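Call for participants: a wardrobe study for people who doubt wardrobe studies

Tandavum is looking for 30 adults to keep a clothing diary through August. The pay is modest, the forms are dull, and we make no promise that you will end up with a calmer home or a better sense of style. If you want that, there are plenty of books.

What we want to find out is whether people wear what they say they wear. You have probably read that most of us use only a small part of our closets. The claim gets repeated in magazines and by firms that sell storage, and we have had a hard time finding anyone who checked it properly. Our last survey drew 1,756 replies, and Nuria Cuesta, who ran it, does not trust a good share of them. People guess. They also forget coats.
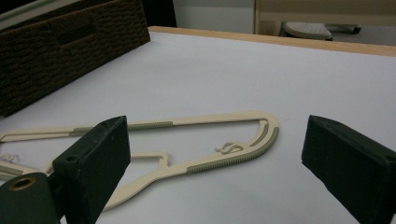 What you would do

Before the start, you list every piece of clothing you own, including the things in the attic and the things you plan to give away. Socks and underwear are left out. Each evening you write down what you wore that day, and whether you changed. It takes a few minutes, longer if you have kids pulling at you. At the end there is one phone interview with Banafsheh Jalali or Milan Mertens.

You may have heard of the trick where you turn all your hangers backward and see which ones are still backward months later. Please don't do it during the study. We suspect it makes people wear things just to turn the hanger around, and that would spoil your diary. Non-slip hangers, cheap wire ones, a chair in the corner: keep using whatever you use now.

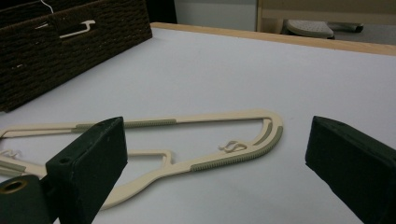 We also ask that you don't clear out your closet halfway through. If something rips or gets lost, note it and move on. Shopping is allowed, but new items go on the list the same day, with the price if you remember it.

Who can apply

You need to be 18 or over, and you should not wear a uniform for most of the week. We would like more people over 60 and more people who dislike shopping, as both groups were thin last time. You do not have to be tidy. Anyone who works for a clothing brand, a closet company or a paid organizing service can't take part.

Pay

$100 for a full diary and the interview. If you drop out before the end, you get $30 for the starting list, which is the worst part of the job. There is no prize draw.

What happens to your answers

Names are taken off before anyone outside the team reads the diaries. We will publish the results even if they turn out boring. Plilutham covers the costs and has no say in what we write; we asked for that in the contract.

To apply, write a short note to Marietjie Steyn at the Tandavum office. Tell her how many coats you think you own, without looking.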